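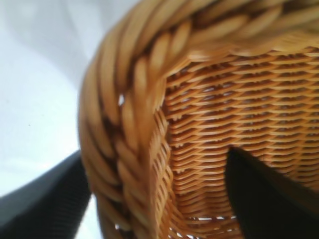

Braided rim, close up.

May 22, 2026
Soaking trials for chair cane, second round

Started from the notes of last November, when we lost most of a coil of Lultard cane to cracking at the hole edges. At the time we blamed the cane. I now think the soak was too short and the water too cold, but the old notes don't give a water temperature, so I can't prove it.

Cut 71 test lengths this morning from the new Lultard coil. Same width throughout, as far as the gauge can tell. Threw out the ones with a visible node near the middle, because they break there whatever you do with them. The rest went into the long trough in bundles tied with cotton string. Don't use the rubber bands, they leave a dark line.

Water was tap, warmed with the kettle and topped up when it dropped. Bundle A came out first, at 17 minutes. It bent over the quarter-inch dowel without cracking, but the shiny side was starting to lift in two places. Bundle B stayed in twice as long and was better in every way. Bundle C was forgotten through lunch and went soft and a bit gray. It still wove, but it shrank a lot as it dried and the test panel is slack in one corner.

Bundle D was done with glycerin in the water, a capful to the trough. The strands felt slick and were easier to pull through the holes. I don't like how it takes stain afterward. The stain beads up and has to be wiped twice. For seats that are left natural it may be worth doing. For the stained dining set, no.

Side note on the rim question. If we're going to offer a braided edge on the wood-framed trays, we need to decide on the strand size before ordering. The thick braid looks right on a basket, but on a tray it would stand up higher than the handles. Try a thinner strand and a flatter braid on scrap first.

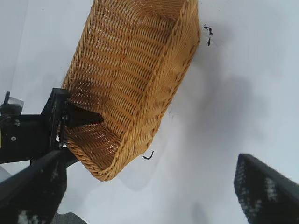 Drying cabinet

The Skosadeck cabinet is reading high again. Put the old dial hygrometer next to the sensor and the two did not agree. I trust the dial more, as it was checked with the salt jar. Set the cabinet by the dial until we get the sensor sorted out. Wrote this on tape on the door too.

Panels from B and D went in on the middle shelf. Panel C is on the open rack by the window so we can see what slow drying does to it. Please don't move it to make room for frames.

The fan switch sticks. Push it all the way over and listen for the click.

Stock and orders

357 feet of medium cane left on the open coil by the tag. Enough for the six side chairs, not enough if the rocker comes in as well. Binder cane is low. Pegs are fine.

Cuvosell will only do the price break on pegs at 3000, and we don't go through that many in a year. Soler Street shop may want to split an order. Ask when we drop off the stool.

Need before next week:
- cotton string
- two awls, the short ones
- a thermometer for the trough that can stay in the water
- more brown paper 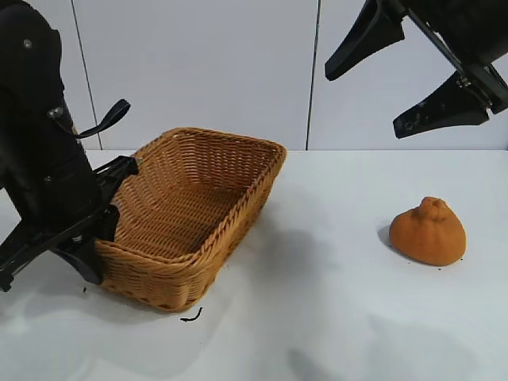
Rectangular wicker basket, on the table.

To do next

Repeat bundle B with the temperature written down every five minutes. Without that we'll be in the same place as before.

Try the damp towel method between rows. The edges of panel B had dried out by the time I reached the last diagonals, and the pulling got hard. A spray bottle did help but it wets the frame too, and the finish on the old frames spots easily.

Stain the two halves of panel D, one wiped with alcohol first and one not. Check both when they come out of the cabinet and write the result under this entry, not on a loose sheet.

Trough emptied and rinsed. Drain is slow, hair catcher needs cleaning.

Workshop notebook | Contact the bench desk | © 2026 | Back to top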